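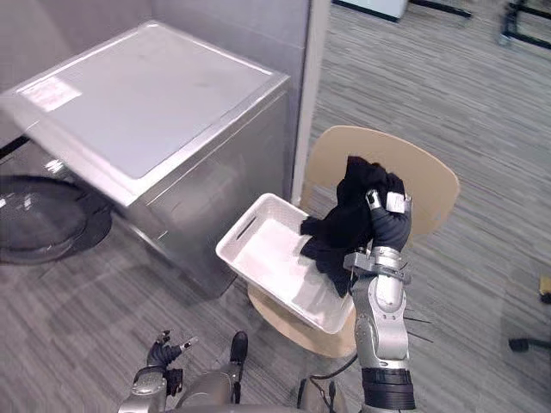
Figure 1. Laundry task at the Bevdale open day: the right gripper holding a black cloth over the basket.

Our group visited the Bevdale robotics lab on a Tuesday in January as part of the automation module. The lab runs an open day for students twice a year, and we were given a place in the afternoon session. Meinir Wynne showed us round and Jinfeng Jia ran the demonstration.

The task was laundry handling with a two-armed robot. We had expected the washing machine to be the hard part, but Jinfeng said cloth is harder - it has no fixed shape, so the robot cannot rely on one stored grip. The group had recorded 2,247 attempts at the time of our visit, and 700 of those were thrown out in checking.
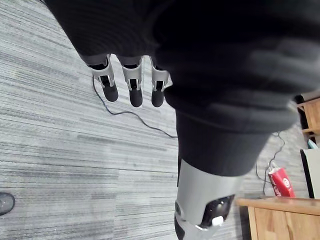
Leandro asked how the fingers are looked after. The tip pads are checked before each session and changed when the surface gets too smooth to hold thin fabric. Swapping a full set takes 9 minutes. Cable routing was the other thing Meinir talked about, and she said most of their lost time last year came from connectors working loose at the joints.

We were not allowed to run the robot ourselves, but Encarnación and Dušan tried the planning software, Ondrejka, on a desktop. Setting up a simple pick and place took them two tries - the first one had the basket height entered wrong. Our notes on the software are in Section 4.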